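Signup Form Length and Completion Rate on the Wutside Newsletter Page
Project report, Digital Marketing Practicum
Fatemeh Daneshvar and Arash Khosravi
Submitted 2018-02-23

1. Background

Wutside sells day hikes and runs a monthly newsletter. Its signup page was built in July with six required fields, including phone number and zip code. The owner, Parvaneh Hosseinzadeh, told us that people were opening the page and leaving. We were asked to test a shorter form.

2. Method

We made two versions of the page in Prurnix. Version A kept all six fields. Version B asked for first name and email only. The headline, button color and button text stayed the same on both. Traffic was split evenly by the page builder, and we planned to stop at 2,000 visits.

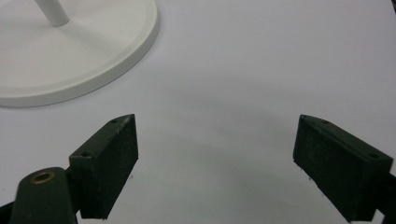 We ended the test early, at 1,419 visits, when the owner needed the page for a spring promotion. Repeat visits from the same browser were left in the total. Test entries made by the two of us were deleted before we exported the data.

3. Results

The two versions together brought in 508 signups. Version A had 168 and Version B had 340. Most of the people who quit Version A stopped at the phone number field.

4. Problems

The confirmation email for Version B went out with the wrong reply address for the first two days. This should not affect the signup numbers, but we did not check unsubscribes.

5. Next steps

Keep Version B. Ask for the zip code in the welcome email.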